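Service Robotics Workshop - Course Handout, Unit 6
Setting up and looking after a two-arm mobile robot for household tidying
Prepared by Josphat Ondieki, with corrections from Kheri Ndung'u
Revised Jul 25, 2018

In the last unit we studied how the software plans a grasp. In this unit we leave the software almost alone and speak about the machine itself: how it must be prepared before a run, which parts become worn, and what you should write in the log. The practical work is done on the Ekero robot of the Zilen laboratory, in pairs.

6.1 Before the power is on

Read the log of the previous pair first. If the last entry is not signed, you do not start the machine, you come to me.

Check the wrists by hand. Hold the housing with one hand and try to turn the fingers gently with the other hand. A small play is permitted, but it must be the same on the left and on the right. If one side moves more, the screws of the housing have to be tightened with the Cabral driver, never with an ordinary one. Tighten crosswise, a quarter turn each time.

Then look at the cables. They should have enough length for the arm to reach the floor, and still they must not hang so low that the base can roll over them. Most of our stops in March came from one cable which was tied too short. The students searched for the fault in the program for the whole morning - it was a cable tie.

6.2 Cameras

The head camera gives the general view for the approach. The wrist camera is for the last part of the grasp, when the hand is close to the object. You must clean both, with the dry cloth only. A finger mark on the wrist lens makes the whole image soft and the students often believe that the focus is broken.

Daylight is a bigger difficulty than dirt. Set the exposure of the head camera with the blinds in the same position they will have during the run. When somebody moves a blind later, you repeat the setting and note it in the log.

6.3 The cushion task

The task sounds easy: a cushion is on the floor and it belongs on the sofa. For the machine it is a good test, because a cushion has no fixed shape, the target is low, and the sofa is in the way of the elbow. For the maintenance person it is also useful. After 70 cycles of soft grasping, a loose finger joint shows itself clearly.
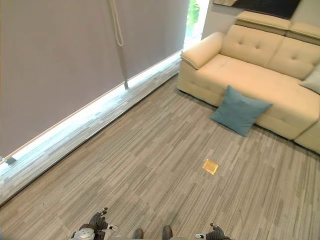
Head camera: the teal cushion against the front of the sofa.

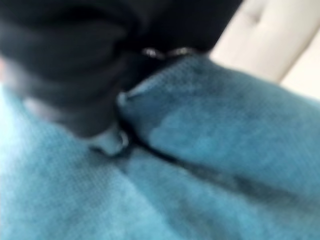

Wrist camera, with the gripper on the blue fabric.

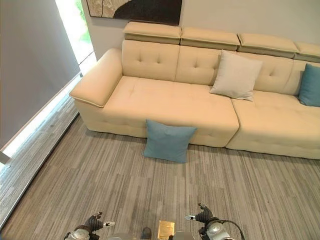

Head camera again, with more of the sofa in view and both grippers low in the picture.

The position of the base should be decided before the arms are moved. If the base stands too near, the elbow is folded and the wrist motor works in its worst angle. If it stands too far, the arm is nearly straight and a small error in the shoulder becomes a large one at the fingertips. Begin far, and come closer in short steps until the fingers can reach the object with the elbow still a little bent.

Closing force is set for each material separately. For fabric we use table 13 in the Cliswood binder. Start from the lowest value in the table and increase by one step only. Please do not jump to the high values when the first grasp slips. A high force hides a wrong approach angle, and it also makes the finger pads old before their time.

6.4 After the run

Park the arms, switch off the drives and wait until the fans are silent. Then do the following and tick each point in the log:

Wipe the finger pads and remove threads from the joints. Use the tweezers, not compressed air, which pushes the threads deeper.
Put your palm on each wrist housing and compare the two sides. A difference you can feel is a reason to call me.
Write the cycle counter. The pads are changed at 952 cycles even when they still look good.
Copy the fault list completely, also the warnings which disappeared by themselves.

When you change a pad, change the pads of the whole hand. Mixed pads have different friction and the cushion turns in the grip. Kheri keeps the new sets in the grey drawer and wants the old ones back, so do not throw them away.

6.5 Work for the next meeting

Prepare one page per pair. Describe how you would find out if a slipping grasp comes from the pads, from the closing force or from the play in the wrist, and in which order you would test them. Drawings by hand are accepted. Bring also your copy of the log sheet, signed by both.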